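Home | Getting Started | Folding Station | Storage | Care | Contact

Asine Garment Station: Set-up and Use Guide
Section 2. Folding a T-shirt on the table and putting it away

Last updated: July
Text: Elif Naz Kaplan. Checked by: Evaristo Ocampo

This section is for persons who work at the table for the first time. It explains the basic fold, which we call the Jinen fold in our shop in Flerkalar. Please read all the steps one time before you start with the first shirt.

2.1 Before you begin

1. Wipe the table with a soft cloth. Let it dry completely. A wet spot on the table goes into the cotton and you will see it later as a dark mark.
2. Take off rings and bracelets which have sharp parts. They pull the threads.
3. Put the shirts that wait for folding on your left or on a chair. Do not put them on the table.
4. Check that there is free space on the shelf. If the shelf is full, empty it first.

Note: The table must stand so that you can reach the far edge without leaning your body on the cloth. If you are a shorter person, pull the table 10 cm closer to you and lock the feet again.

2.2 Laying the shirt flat

1. Hold the shirt by the two shoulders and shake it two times, not hard.
2. Lay it on the table with the front side down. The neck can point to the left or to the right, as you prefer, but please keep the same direction for the whole pile.
3. Put your flat hand in the middle of the shirt and move it slowly to the outside. Repeat to the other side.
4. Look for the lower layer. Very often the back is smooth and the front, which is under it, has a fold that you did not make. Lift the hem and pull the lower layer straight.

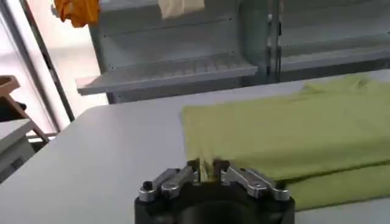

Small wrinkles are removed by lifting and not by pressing. When you press on a wrinkle it only becomes a sharper line. Take a little of the cloth between two fingertips, so that a narrow fold stands up as on the yellow-green cloth, raise it a small distance and let it go down again while your other hand holds the edge. For thin cotton, one lift is usually enough. For thick cotton you may need to do it again from the other side. Shallow creases that run diagonally, as this cloth also has, should be followed with the palm from the middle to the hem.

Caution: Do not pinch the cloth on a printed design. The print can crack, above all when the shirt is new.

2.3 The fold

1. Bring one side of the shirt to the middle. The new edge should be a straight line from the shoulder to the hem.
2. Lay the sleeve back on itself. It must not come out over the new edge.
3. Do the same with the other side.
4. Bring the hem up to the middle of the shirt, and then one more time up to the neck.
5. Turn the shirt over. The neck is now on top and in the center.

If the two sides are not equal, open only the last fold and make it again. It is not necessary to begin from zero. With a size in which the body is very wide (our Cárdenas model, size 32, is one of these) the sides can lie a little over each other. This is correct.

Note: Children's shirts are folded only one time from the hem, otherwise the pack becomes too thick and it rolls open.
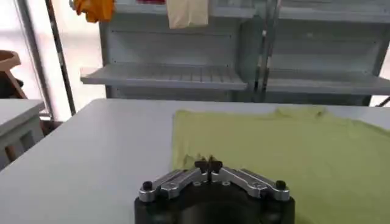
For long sleeves, follow the same steps, but in step 2 lay the sleeve down along the body and parallel to the edge. Buttons at the cuff must be closed before. Shirts with a hood are not part of this section, please go to Section 4.

2.4 Putting away

1. Slide one hand fully under the folded shirt. Keep the other hand on top.
2. Put the shirt on the shelf with the closed fold to the front, so it is possible to take one shirt and leave the others in order.
3. Make piles of no more than 10 shirts. Higher piles lean over and the lowest shirts get hard creases.
4. Keep light colors and dark colors in different piles. New red and new dark blue shirts should be washed before they touch a light one.

Caution: Never push a pile from the side to make more space. Lift it with two hands and put it down again in the new place.

2.5 If something is not right

The shirt slides on the table: the surface has dust or soap on it. Wipe and dry.
The hem is longer on one side: the lower layer has moved. Go back to 2.2, step 4.
The neck is not in the center: open the two sides and measure with your hand from the neck to each edge.
The pile opens by itself: the cotton is still a little damp, or the shirts are folded too thick.

Previous: Section 1 | Next: Section 3, Trousers

2 comments | 32 shares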